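January 16, 2023 — Drondora room, wall side

Came in to do one small thing, which was to tidy the wiring on the far wall before the Plallbridge people get their turn at the bench in February. Two hours later I have opinions about cable.

Aminu Isah wants everything on that wall reachable without anyone lying on the floor. Fair enough, he is the one who usually ends up on the floor. So the plan is to keep the plug up high where a hand can get at it and take up the slack from there. The slack disagrees. These thin leads remember every coil they were ever sold in, and if you press one flat it waits until you've put the kettle on and then stands up again.

Tried four ties on the first pass. Took four off again, as I'd pulled them tight enough to strangle the lead and the adapter had started to lean.
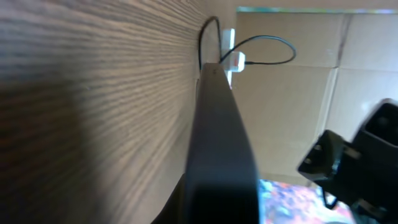

State of play

White adapter up by the wall, one thin black cable going up and over in a narrow hoop, the other wandering out to the right in a big oval like it's walking a dog. The pale wall shows off every inch of it. I would call this 5 out of 10 and Chin-lung Kwan would call it a snare.

Lengths

The leads in the Erkham drawer are all 122 cm, whatever the label on the drawer says. Too long for this wall and too short for the next one — a real achievement in purchasing. Asked Huang for shorter ones, no reply yet.

To do

Relabel the drawer.
Try the soft ties, left loose.
Wipe the wood-grain surface, I've been leaning on it with dusty sleeves.
Ask Aminu whether "reachable" means his reach or mine. He has a good hand's width on me and it changes where everything goes.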